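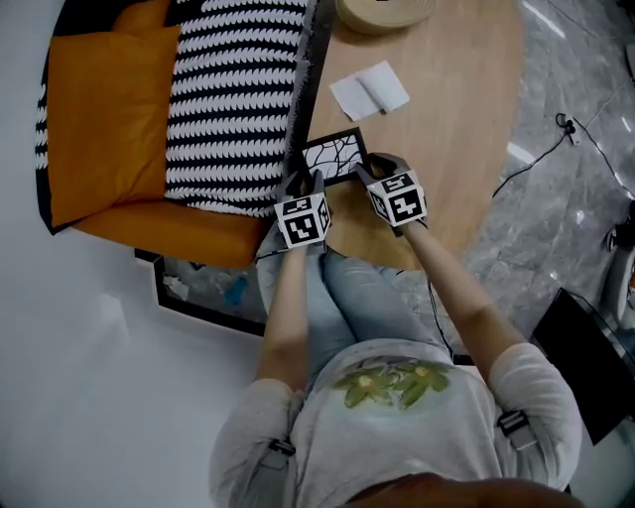
One of the room attendants at Beltivden asked whether her hours would drop once the tidying robots start in December, and whether she could keep her usual floor. Put questions like these first when you plan a changeover. The steps below are the ones we used at our second site.

## Before the changeover

1. List every task on the room sheet. Ours had 79.
2. Mark the ones the robot will take on. We marked 14, mostly straightening and putting back small items such as picture frames and cushions.
3. Give staff the marked list in writing, along with their new rosters. Keep total hours the same for the first season.

## Recording the work

- Ask experienced attendants to do the recording, and pay it at the training rate.
- Do up the shoulder straps before putting on the gloves.
- Check that the marker cubes sit firmly on the backs of both hands.
- Pick up and set down each object at normal working speed.
- Stop for a break whenever the straps or gloves get uncomfortable.

## After the changeover

Attendants still sign off each room. If the robot leaves something in the wrong spot, fix it and note the room number in Skirex. Don't colour-code the entries by attendant, as the log isn't used for performance reviews.

Send roster queries to the Beltivden housekeeping office, extension 117.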